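Watby Puts Off the Arm, Buys More Grippers

June 20, 2021

The automation group at Watby has finished its equipment plan for the second half of the year, and the robot arm that has headed the wish list for three budgets running is once again at the head of the wish list. The money will go to hand-held grippers, spare fingertips and a storage cabinet with a lock, the last of which drew the longest discussion.

The plan, posted on the staff pages this week, covers purchases from July onward. It sets aside funds for 3 more hand-held units from Mavwood, along with a box of 100 replacement tips. The tips were requested in the winter, approved in the spring and are now expected in the summer, a pace the purchasing office describes as brisk.

Hand-held units have carried most of the group's recording work so far. Two people at a table with a gripper each can get through a morning of desk tasks for the price of two people and a table, and the plan leans on this point heavily. An arm would need a base, a fence, a safety review and a stretch of floor that currently belongs to a row of desks. The desks have defenders.

Desk items remain the main subject of the recordings: markers, a mesh pen cup, paper cups. The supplies line in the plan is small enough that it was folded into "miscellaneous," where it sits beside cable ties and the water bill.
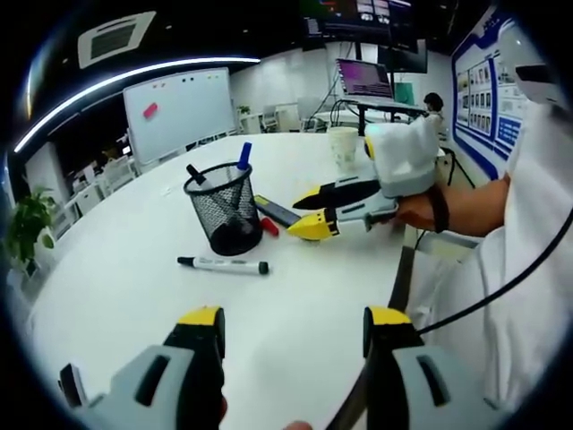
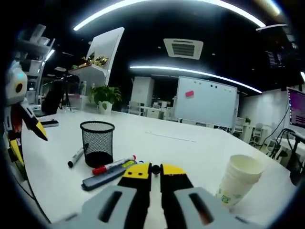
Equipment & Budget

Two suppliers were asked to quote for the grippers. Mavwood came in lower on the units and higher on everything that attaches to them, a pattern familiar to anyone who has owned a printer. Hidayat offered a longer warranty and a training day, then asked whether the training day could be held somewhere with better parking. The group went with Mavwood and will train itself.

The arm is a different matter. Hidayat's quote for it ran to 101 pages, of which the price took up one line and the exclusions took up most of the rest. Delivery was excluded. So was installation, and so was the mounting plate, without which the arm would have to be admired lying down. Once those were added back in, the total had grown by roughly a third, and the item was moved to next year's column. It knows the way.

There is a possible shortcut. The Droltdale site has an arm it bought for a packing project that was later done with a longer table, and has said it would consider a loan. Watby would pay for transport and insurance. Droltdale would like it back "in the condition in which it left," and has so far not said what condition that is. An inspection visit is penciled in for July.

In the meantime, the plan makes a few smaller changes. Grippers will be signed out by serial number, after a spring inventory in which the total changed depending on which room was counted first. Markers bought for recordings are to be kept apart from markers bought for meetings, though both come from the same shelf and the same order. Worn fingertips should go back to the equipment desk in the bag provided, and the bag has been ordered.

Requests for the next planning round open when this one closes. Groups asking for anything with a motor in it must attach a floor plan, a power estimate and the name of the budget line they believe is paying. Forms are available from the purchasing office, which asks that people use the current version, dated after the one everybody has saved.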